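**FOR IMMEDIATE RELEASE: February**

# Brellau asks the nation to put its tissues in a bag

*Winter campaign from the Cernness household goods firm tackles the pack at the bottom of the coat, the pack down the sofa and the pack that went through the wash*

CERNNESS. Brellau, which has sold canvas bags, door hooks and other modest comforts to the households of Cernness for 30 years, today launches One Bag by the Door, a campaign with a single instruction. Find your tissues. Put them in a bag. Leave the bag where you can reach it when you sneeze.

The company accepts that this is not the most daring thing it could have announced.

The campaign follows a survey of 569 Brellau customers, of whom 184 said they had bought tissues in the past month while already owning tissues they could not find. Several wrote in the margins. One respondent had located a pack inside a piano stool. Another asked whether the survey was a joke and, if so, whether she could still have the voucher. (She could.)

"We make bags, so you would expect us to say the answer is a bag," said Lamisi Addo, managing director of Brellau. "I did ask the team to look into other answers. They came back with a drawer, and we don't make drawers."

At the centre of the launch is the arrangement Brellau calls the sniffle station: an open-topped tote, filled with tissue packs and stood on whichever flat surface the family passes most often. The launch bag is cream canvas with a swirling blue-and-yellow pattern in the manner of "Starry Night" on the front. It was chosen over a plain one after a short and surprisingly bitter exchange of emails. 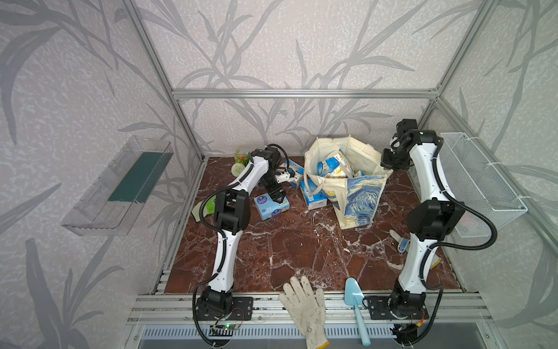

Small packs should go in upright where possible, with their tops showing. A boxed supply can live beside the bag, where it serves guests and anybody whose cold has moved beyond the small pack stage. Brellau has no firm view on artificial flowers but notes that most of the tables it has visited seem to have some.

Much of the thinking behind the campaign came from Wumpini Zakaria, who leads the home storage range and has spent the winter persuading colleagues to empty their pockets. Her guidance has been printed on a card, which will be tucked into every tote sold during the campaign. The card reads in full:

- Tip everything out on the table first. Yes, everything.
- Throw away any pack that has been open since the summer.
- Stand the tall ones at the back.
- Lean the rest wherever they will lean.
- Do not fold the top of the bag over. You will forget what is in it.
- Stop when it is full. Start a second bag only if you are a family of five or have hay fever.

"People want to begin by packing," said Zakaria. "They pick up the first one they see and in it goes, and then there's one stuck sideways along the bottom and they've lost heart. Get them all out. It looks dreadful for a few minutes. Have a cup of tea and look at it."
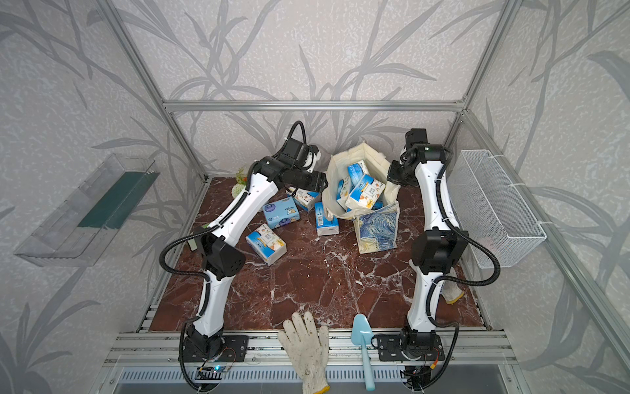
*Packs in the tote and out on the marble tabletop, with a narrow blue-and-white one on its end in front of the bag.*

Brellau trialled the idea with the help of Quansah, the Cernness parcel and lost property office, which has handed in more single gloves and half-used tissues than it cares to discuss. Staff there kept a bag on the front counter through the worst of the cold season and report that it was used by customers, couriers and one man who had come in only to ask the way to the station.

"It did what a bag of tissues does," said Theophilus Amegashie, counter manager at Quansah. "I was asked to say whether it changed how we work. It's to the left of the stapler now, where the pens used to be. So the pens have moved."

Not everybody at Brellau was won over at once. Abena Ofori, who runs the firm's shop on the Pevance arcade, kept her own tissues up her sleeve for most of the trial and describes herself as a late convert. She remains of the opinion that the packs should be sorted by colour. The card is silent on this point, and Ofori has been told she may sort the ones in the shop.

Shoppers will be able to try the method for themselves at the Pevance branch, where a table will be set aside all month with a bag, a quantity of tissue packs and no time limit. Children are welcome and have so far proved much faster than their parents. The shop opens at 9.30am and the table will be ready by 10, or shortly after the kettle.
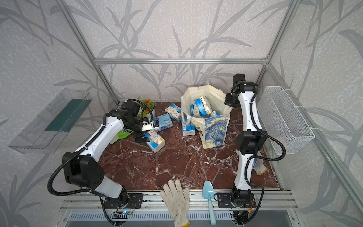
The One Bag by the Door tote goes on sale at Pevance this month, along with a smaller version for the car and a plain one for those who find the swirls a bit much before breakfast. Tissues are not included. Brellau looked at including them and found that it would then be a tissue company, with all that involves.

Anyone who already owns a suitable bag is warmly encouraged to use it, a line the sales department asked to have removed and which appears here at the insistence of the managing director.

The first print run of the card stands at 3109 copies, a figure arrived at by the printer, who had some board left over. Spare cards are free from the till, and schools, surgeries and waiting rooms may ask for a bundle by writing to the shop.

Brellau will run the survey again next winter. It hopes to see fewer lost packs and would be glad to hear any further news of the piano stool.

**ENDS**

## Notes for editors

**About Brellau.** Brellau makes and sells everyday storage for the home, including totes, hooks, shoe trays and a peg bag that people are very loyal to. It is based in Cernness and has one shop, on the Pevance arcade.

**About the survey.** Brellau put its questions to customers by post and at the till. Answers given while sneezing were counted.

**Interviews.** Lamisi Addo and Wumpini Zakaria are available in the mornings. Theophilus Amegashie is available when the counter is quiet.

**Press contact.** Ekow Ackah, Brellau press desk, care of the Pevance shop. Please allow a day for a reply, as he has a cold.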